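Leaves, gripper, tea break
14 Feb 2021

Inês Caldeira sorts leaves at Imarico. Seven years of it. Now the arm does part of the job – pan of leaves, red bowl beside it, two pink fingertips.

"I thought, that's me out," she says. "It wasn't. I do the checking now, and the paperwork, wich I hate."
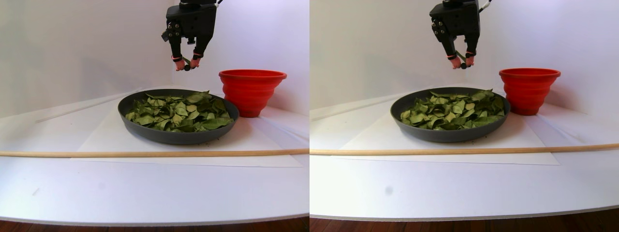 What changed

Her wrists, mostly. "Used to be 800 leaves a shift by hand. Now its 200, the odd ones." Hours the same, pay too. She asked for that in writing back in September and got it.

She misses the talking. Four at a bench before, two now – the others moved to packing.
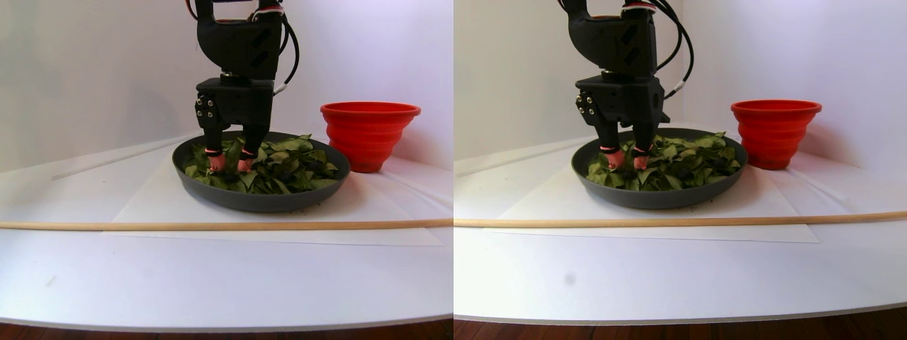
"You can't chat to it," she says. "And I'm listening out for the stop alarm all day." Would she go back? Long pause. "For the company, yes. Not for the wrists."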